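Notes for the August session, linen and surfaces, slot 2. Duván Betancur runs the slides.

## Slide 7 - Red cloth on white

- Open with the contrast. A saturated red on a glossy white top makes folds easy to read: the creases go darker where the cloth doubles over itself.
- Point to the long crease through the middle of the bundle, then to the scuff marks on the table.
- Glare is the problem on this finish. Parts of the white wash out and small marks are easily missed.
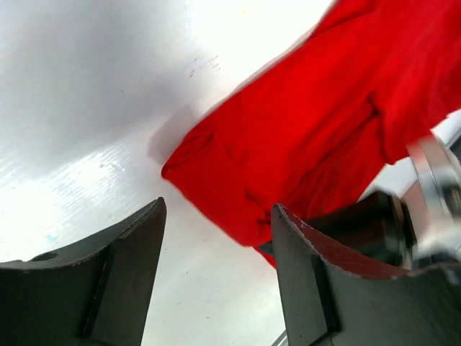
## Slide 8 - The table and its surround

- White top, walls on three sides, grooved aluminum rail along the front. Edges slightly scuffed.
- Walls keep cloth from sliding off the back. The front stays open for access.
- Agnes Lie will ask about matte tops. Answer: Letine quoted 700 for a matte sheet, and we have not ordered it.
- Cleaning: damp cloth first, then dry. Grooves in the rail need a brush - lint collects there.

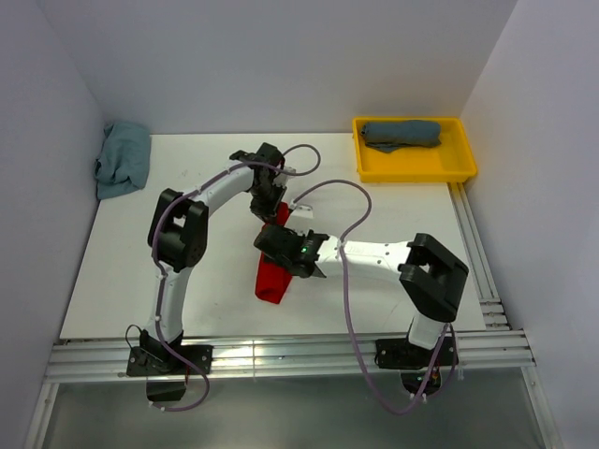 *Work surface and front rail, from above.*

Pause for questions, then hand over to Manon Doucette for the folding times.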